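One Scoop, One Cup, One Box: Talking Down a Baking Method

The woman who runs the baking classes at Prutlow would like me to know, before I have my coat off, that her method is not a system. "People hear system and they think there's an app," she says. There is no app. There is a two-page handout, a measuring cup, a scoop and a plastic box, and with these she claims to have cured more bad biscuits than any cookbook on my shelf.

I came prepared to doubt it. I own a kitchen scale. I have been told for years, by people who bake better than I do, that measuring flour by volume is how you get a brick. So I ask her about that first.

"The scale is better," she says. "Write that down, because I get letters. If you own a scale and you use it, go home."

That leaves everyone else, and she says everyone else is who shows up. Her classes started in a back room in Escobar with five students, two of whom owned a scale and neither of whom had ever put a battery in it. What they did own was a drawer full of cups and spoons from four or five different sets, no two agreeing with each other.

"You've got your grandmother's half cup and a coffee scoop and something that came with the protein powder," she says. "And you wonder why it's different every time. You're using a different kitchen every time."

Her answer is to get rid of the drawer. Keep one cup. Keep one long-handled scoop. Keep one clear box for whatever you've measured out. The three should be different colors, or no color at all, so your hand learns which is which. I suggest that this last part sounds like something made up to fill the second page of the handout.

"It might be," she says. "But I've watched people reach for the wrong spoon when they're all steel. I haven't run a study."
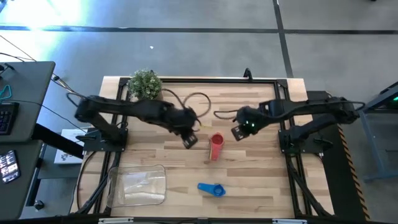 The full kit: red cup, blue scoop, clear box.

The box is where I expected a sales pitch, and I kept waiting for it. Clodeck and Pilari both sell storage boxes to people who take classes like hers, and she has strong opinions about the prices. She uses whatever is rigid, see-through and has rounded corners.

"Flour gets in a square corner and it stays there," she says. "You tip it out, you tap it, you've still left some behind. A round corner, a rubber spatula, you're done."

And the see-through part?

"So you can see if you packed it. Look through the side. If there are air pockets in your brown sugar, push it down again."

This I tried at home, with a box that once held salad. I could see the air pockets. I am less sure that seeing them changed the cookies.

We part ways over the scoop. Her rule is that you never push the cup into the flour bag. You fill the cup from the scoop, let it heap, and level it with the scoop's flat handle. Fine, I say, every cookbook tells me that, usually with a butter knife. What does the scoop add?

"One less thing to wash."

That's it?

"That's a lot, if you bake on a weeknight. What did you want me to say?"

I wanted a number, I suppose. She has one, though she offers it without much pride: by her own tally she has leveled 1000 cups of flour in front of students, and she still gets a light one now and then. Humidity, a new bag, somebody talking to her. She charges 60 dollars for the class and says part of what you pay for is watching her get it wrong.

I ask whether a beginner would do just as well reading the back of the flour bag — the instructions there are free, and they agree with her on almost everything.

"Sure," she says. "If they read it."

The next class is on August 11... she stops and checks the handout, which has it as 11th August, a format she picked up somewhere and won't explain. There are still places. In December she does a longer one on holiday cookies, with the same cup and the same scoop, and a second box for the sprinkles. I asked if the second box was strictly necessary. She said no, but she was tired of picking sprinkles out of the flour.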